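Food Styling on a Small Budget, Room 1404
Notes for session 2: Produce, plates and what goes under them

A few things from Friday that went by fast, written up so you can stop borrowing Aroha's notebook. Bring these to the next session, please, I'm not printing them twice.

We started with surfaces. I know everyone wants the slate board. Leave the slate board alone for a week! A cheap sheet of pink plastic does a lot of work under fruit, and the creases throw little white highlights you'd otherwise have to fuss with a lamp to get. The trouble is that shiny plastic shows highlights everywhere, so walk around the table before you place anything and find the side where they bother you least. 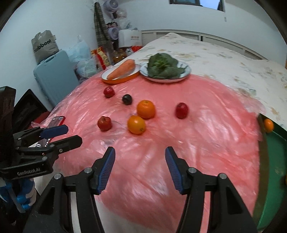
Fig. 1. Loose layout: apples, oranges and a plum on pink plastic, with the carrot and the greens plated at the back.

Look at how the spacing works. The fruit has room to breathe, and the plates hold the back of the table together. The carrot gets a plate to itself, lying on the diagonal, and I'd defend that to anybody. Joscha wanted it chopped. Try both at home and tell me which one you'd rather look at.

Rims matter more than you think (yes, I'm going on about rims again). An orange rim around an orange carrot ties the two together, and a blue-gray rim cools down a heap of dark greens. If all you own is plain white, fine, use that and let the food do the talking. 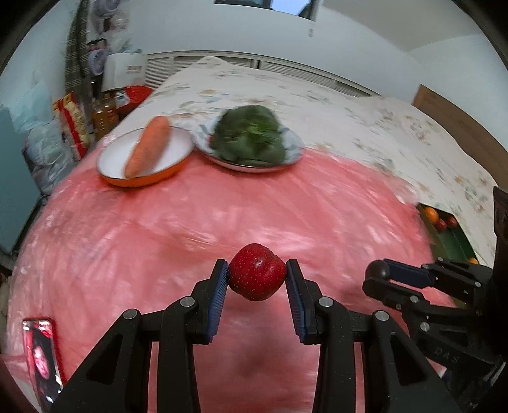 Next, red on pink. Helmut asked whether it's too close, and my answer is that it depends on the red. A bright, glossy one with pale specks stands up to the pink very nicely. A duller apple can sink into it, so give it an orange for a neighbor or move it to a darker surface. Green is the obvious one to try, which gets us to trays.

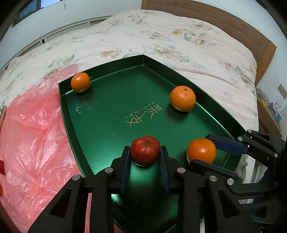 Fig. 2. Oranges and an apple in the dark green tray, on the flowered duvet.

A tray with low walls gives you an edge to work against, so push one orange right into a corner and see what happens to the rest. Don't line them up like eggs. Patterned bedding under a solid color is fair game too, as long as the pattern stays pale.

For next time: one tray or plate, four pieces of produce, two different surfaces. Write me half a page on which surface you'd keep. Drop it in the box outside 106 or bring it along, and if your plums are getting soft, eat them and buy new ones.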